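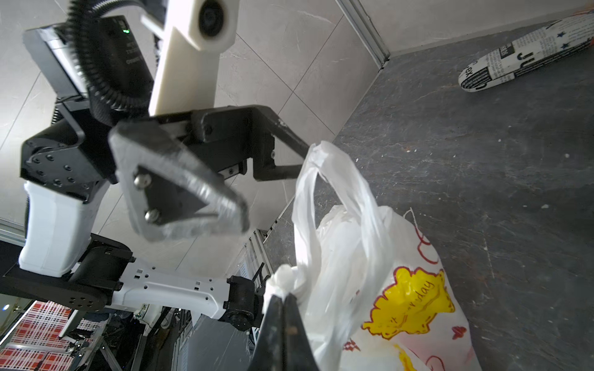
Our project was about tidying up, and mostly about plastic bags. Freya Pickering picked the topic and I went along with it, thinking it would be easy (ha!). The question was simple enough: when you clear stuff off the floor, does it go faster if everything goes into a shopping bag first, or straight into a basket?

The basket won for me. It stays open, so you just drop things in and move on. A thin bag flops over, the handles slide together, and then you're poking around for the opening again. Guoqing Fan tied his handles in a knot every time, and I spent forever picking them loose!
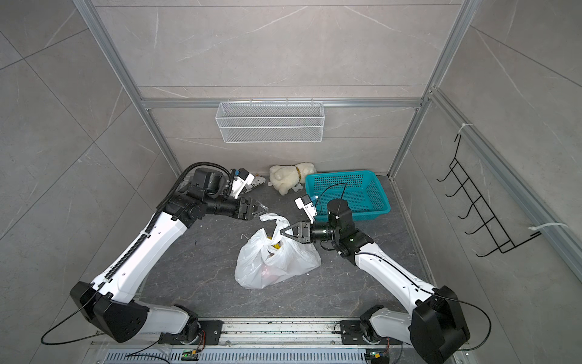
Where the bag did come out ahead was moving everything at once. Gather up the handles and go. We did three rounds each way, and Lacey Ashworth wrote down the times, but two of hers got smudged, so I left those out of the table. If we did it over in August I'd try a thicker bag, and I'd hang the basket up at hand height for at least one round.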